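Threads > Yabsira Ambaye > Moving to Curnport

ok so the apartment hunt is over and I have thoughts. Moved to Curnport in May, signed for a one bedroom on Drestard Street, 442 square feet. Yes I measured. Yes the listing said more.

First thing – go see the place at night. I went at lunch and it was so peaceful! Then I moved in and found out the bar downstairs does karaoke till 3

Second, ask what the heat costs. My landlord said "oh, hardly anything" and my first bill would like a word with him

I looked at 37 listings before this one. Thirty seven!! Van der Linden had the nicest agents but everything they showed me was over budget by the time you added parking. The Skirkeo app is better for small places, just turn off the "similar homes" alerts or your phone will never shut up again

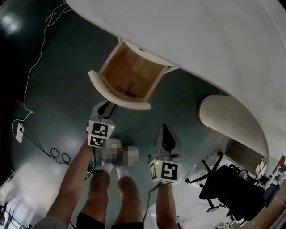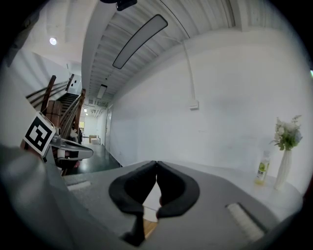
desk drawer open in the first one, just a black cable in there up front

Getting furniture up the stairs was its own saga. Measure the stairwell BEFORE you buy a couch. Mine went back and they kept $40 for the trouble

The good stuff: bakery on the corner opens at six, the bus actually stops where the map says, and my neighbor across the hall waters everybody's plants (she has opinions about my fern)

Anyway if you're looking in Curnport, try the streets behind the ferry dock. Cheaper, and you can walk to everything. Will add more when I remember it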